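Packing glazed and flaky pastry in paper gift bags: frequently asked questions
16th November – by Dagmar Zelenák

Which bag is suitable?
Use a stand-up paper gift bag with a plain white inside and string or twisted paper handles. The Pritard bags sold at the Harkby counter hold up to 8 pieces. A printed outside is acceptable. Printed paper must not touch the food.

Should ring donuts go in flat or upright?
Either. An upright ring leans on the back panel and takes less floor area, but glaze transfers to the paper where it touches. Leave glazed rings to set for 20 minutes before packing. 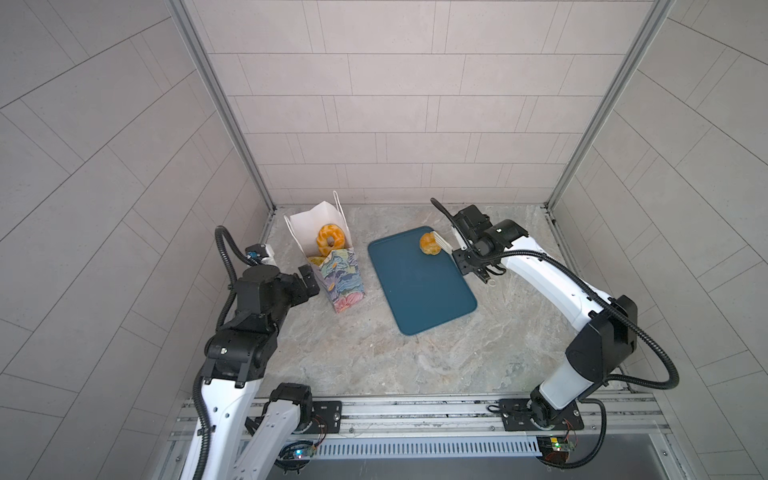

Page last changed by Liên Phan, revision 1806

Do I need a tray?
Yes. Set pieces out on a flat tray with raised edges next to the bag. Dark trays show loose sugar and crumbs and are easier to check between batches. Keep the bag and the tray close together but not touching, so that the bag can be turned.

What order do the pieces go in?
Firm pieces first, then glazed rings, then anything layered or flaky. A croissant at the bottom of the bag will be crushed.

Tongs or a spatula?
Tongs are adequate for rings with a firm glaze. Layered pastry should be carried on a broad slotted spatula, with the full length of the piece supported. Crumbs fall through the slots – hold the spatula over the tray for a moment before moving to the bag.

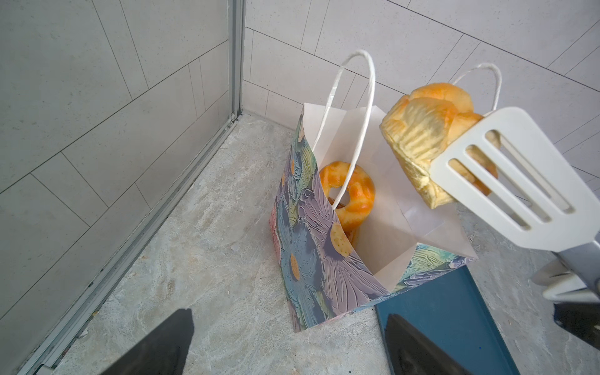
Lower the head inside the rim before tilting it. Pieces dropped from above the handles tend to land on an edge and lose flakes. If a handle is in the way, fold it outward first.

Can the bag be closed?
Fold the top over once, loosely. Do not tape it while the pastry is warm.

How long will the contents keep?
Same day for flaky pieces, next day for glazed rings. Do not refrigerate.

Can I order bags in quantity?
Packs of 100 are available from Ševčík in Prerach. Orders for December should be placed early.

Contact: Harkby counter, Prerach | © Harkby | Back to top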